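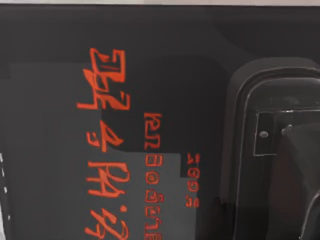

Robot Learning, Week 6 handout
Training in simulation with wrist views, and what we can trust from it

Welcome back! This week we get to my favourite part of the course, where we stop talking about policies in the abstract and look at what happens when one has to pick things up off a table. Please read sections 1 to 3 before the lab. Section 4 is for the write-up.

1. The set-up

Everything runs in the Junby simulator, on the tabletop task you met last week. The policy gets a rendered image and the joint positions, and puts out a small change in gripper pose plus an open or close command. It never sees the true object positions. Those stay inside the simulator, where we use them for scoring only.

Our baseline was trained on 360 demonstrations, all recorded in simulation by Chrysoula Vlachopoulos. She drove the arm by hand through every one, and I can't thank her enough, as the data is lovely and clean. Each demonstration has one instruction ("pick up the trophy", "pick up the calculator") and stops when the object has been lifted clear of the table.

2. Behaviour cloning, quickly

Remember the basic recipe. We treat each moment of a demonstration as a labelled example: the image goes in, the action the person chose comes out, and we train the network to match it. That's the whole method, and it works far better than it has any right to!

The weak spot is drift. A small mistake takes the gripper somewhere the demonstrations never went, the next image looks a bit unfamiliar, and the next action is worse again. Close-up views make this sharper. When the camera is near an object, a tiny change in pose changes most of the pixels.

Reflective things are harder still. A highlight on shiny metal slides about as the viewpoint moves, so the network can latch on to the highlight and ignore the shape of the object underneath.
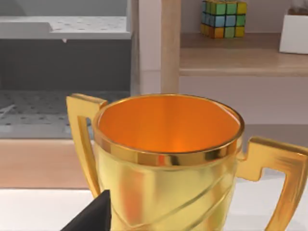 Why not just record more demonstrations?

More data does help, but we get much better value from varied data. Demonstrations that all start from the same pose teach the network the same path again and again, and it still has no idea how to recover once it leaves that path.

3. The Kourkoulas method

Achilleas Athanasiadis named this one after the village where he worked it out over a long January, and the name has stuck. The idea is simple. At random points in a demonstration we nudge the gripper off course, then have a planner bring it back to the recorded path. We keep the recovery and throw away the nudge. The policy learns how to get back on track without ever being taught to wander off.

Two settings matter:

Nudge size. Too small and the recoveries look like ordinary motion. Too large and the planner swings through other objects. We use 19 millimetres as the upper limit.

Nudge timing. Never nudge after the fingers have closed. (I did this in my first version, and the policy learned to let go of things. It was very funny and completely useless.)

Object layout gets shuffled too, with new positions and new angles for every run. 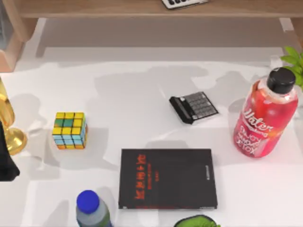

Shuffling on its own gave us a small gain, and so did the nudges on their own. Put together, they took the baseline from 42 successes to 80 on the same set of 100 test layouts — a result I made Achilleas run again before I believed it. The second run came out the same, as it should with fixed seeds, so for the lab you'll use fresh seeds and see how much the number moves.

4. For your write-up

Run the baseline and the Kourkoulas policy on your own seeds. Report both success counts, then choose three failures and step through them slowly. Say where the gripper first left a sensible path, and whether it tried to come back.

The Udgate machines have the simulator installed already. If you're working from the Bulville campus, log in remotely and turn the preview window off, or you'll be waiting all afternoon.

Next week: the same policy on a real arm. Bring your failure notes.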